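Guest Room Turnover Inspection: Checklist and Comments
Wasten Guest House, second floor, Room 3
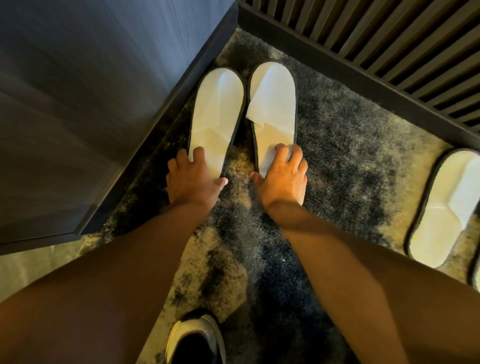 Guest slippers on the bedroom rug, toes pointing away.

Inspected by: Blair Kerr
Accompanied by: Temitope Balogun
Date: 18 August 2025
Last full inspection: January
Marks used: OK, FIX (before next guest), WATCH (look again at next inspection), N/A

ENTRANCE AND DOOR

Door closes and latches on its own: OK
Deadbolt turns freely from inside: OK
Door viewer clear: OK
Secondary latch: FIX
Comment: Two screws on the frame side are backing out. The holes are worn, so tightening them won't hold. Use longer screws or plug the holes first. Ruan Sithole has the parts.

Evacuation plan posted inside door: FIX
Comment: The plan still shows the old route through the laundry corridor. That corridor has been locked at night since January. New plan to be printed and posted in every room on this floor, not only Room 3.

SMOKE, CO AND FIRE

Smoke alarm sounds on test: OK
Carbon monoxide alarm sounds on test: OK
Alarm dates within service life: WATCH
Comment: Smoke alarm is good until next summer. Order the replacement in spring with the others.

Extinguisher in hall, gauge in green: OK
Extinguisher tag signed: FIX
Comment: Gauge is fine but the monthly initials stop in May. Whoever does the walk needs to sign the tag and the hall sheet both.

Hall exit sign lit: OK
Hall emergency light on battery test: OK

FLOORS AND WALKWAYS

Clear path from bed to bathroom: OK
Clear path from bed to door: OK
Rug lies flat, no curled corners: OK
Rug backing grips floor: FIX
Comment: The shaggy rug moves when pushed with a foot at the side nearest the window. The pad underneath has shrunk or was cut short. Replace with a full-size pad. Don't use tape on this floor, it lifts the finish (see Room 1).

Rug pile free of pins, glass and small hard objects: OK
Comment: Go over it by hand as well as with the vacuum. The pile is deep enough to hide an earring back.

Threshold strip at bathroom: WATCH
Comment: Slight lift on the left end. Not a trip point yet.

Disposable slippers, new pair each stay: OK
Slippers have a non-slip sole: FIX
Comment: The present stock has a smooth sole. Fine on carpet, poor on bathroom tile. Temitope to ask Bukex for samples with a textured sole before we reorder. Until then, add a line to the welcome card asking guests to take them off before stepping on wet tile.

BATHROOM

Grab bar holds firm under hand load: OK
Tub mat suction cups all intact: FIX
Comment: Several cups split. Discard the mat, there is a new one in the linen closet.

GFCI outlet trips and resets: OK
Hot water at tap, maximum 120 F: OK
Comment: Read 116 after running it for 3 minutes.

Exhaust fan: WATCH
Comment: Runs but is loud. Cover is full of lint and was cleaned during the visit. Check again for noise.

Caulk along tub edge: OK

ELECTRICAL

Lamp cords undamaged: OK
Bedside lamp stable on table: OK
Outlet covers tight: FIX
Comment: Cover behind the desk is cracked at the corner. Do not push the desk back until it has been replaced.

Space heaters in room: N/A
Kettle cord and base: OK
Comment: Kettle sits too close to the curtain. Moved to the other end of the dresser. Housekeeping please leave it there.

WINDOW AND FURNITURE

Window opens fully and stays open: OK
Window locks: OK
Blind cord secured: FIX
Comment: Cord cleat missing. Cord was tied up in a knot for now. Cordless blinds for this floor were quoted at $2,816 installed and the decision is still open. If it goes past next month, fit cleats in all rooms.

Wardrobe anchored to wall: OK
Bed frame, legs and slats: OK
Luggage rack straps: OK

SUMMARY OF WORK

Ruan: secondary latch, outlet cover, cord cleat, rug pad. Allow 20 minutes for the latch if the holes need plugging.
Temitope: slipper samples, welcome card line, tub mat.
Blair: evacuation plans, extinguisher tag, talk to Áine Ó Flaithearta about the blinds quote.

Room status: hold. Release when latch, rug pad, tub mat, outlet cover and blind cord are done. The other FIX items can be finished with the room in use.

Comment added by Áine: The plans are at the printer. Please send me the window measurements again, the ones I have are for the first floor.

Comment added by Ruan: Latch and outlet cover done. The rug pad we have in stock is too narrow, so I need the rug size before I order one.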